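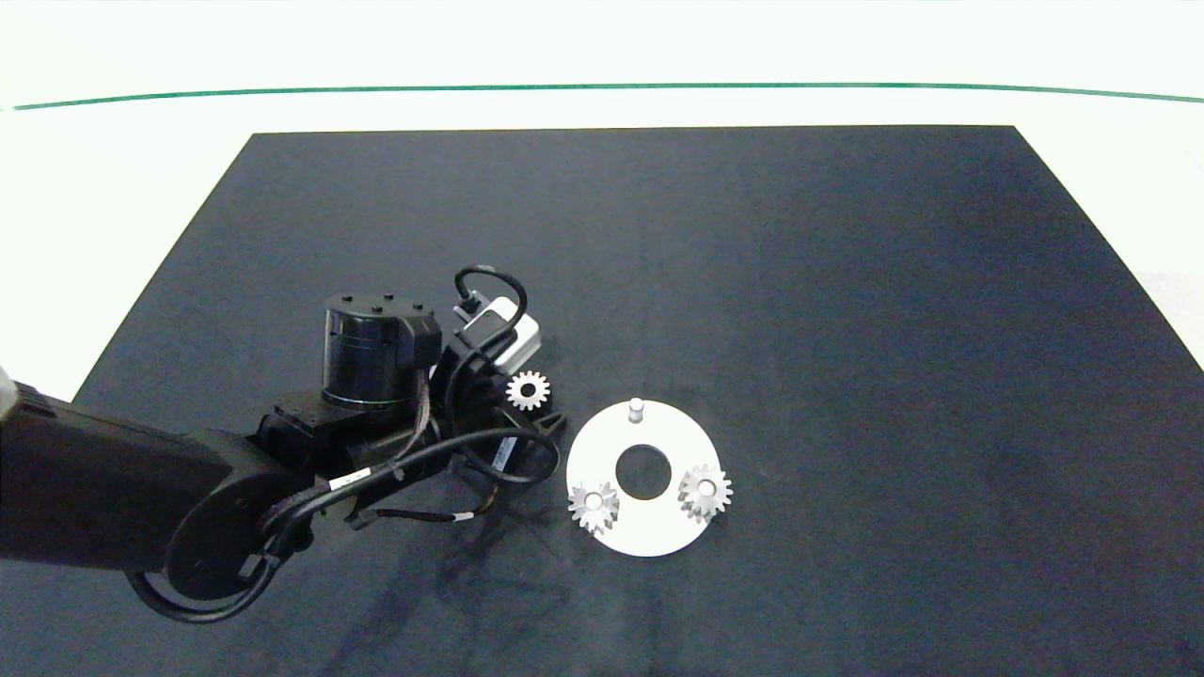
I finally finished the 12-mile loop at Nutthorpe, and I'm still grinning! My old three-speed made every climb - even the nasty one past the Geter mill.

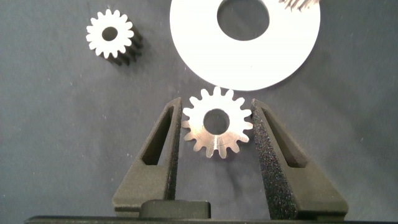
Cycling got me hooked on how simple a hub really is. Small toothed wheels and a washer, much like the ones lying on that dark gray surface, and suddenly a hill feels friendly. I could talk about this all day (and I do).

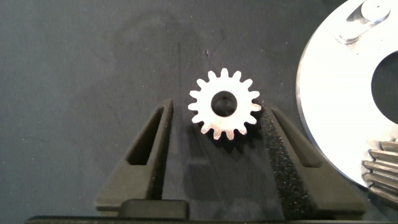
Next ride

In November I want to try the Seyoum ridge road, nearly 2000 feet up. I've already bought gloves!

Recent posts
- Fixing a flat in the rain
- Best pie stops near Dement
- Why I love fenders

Contact | © Slow Spokes | Back to top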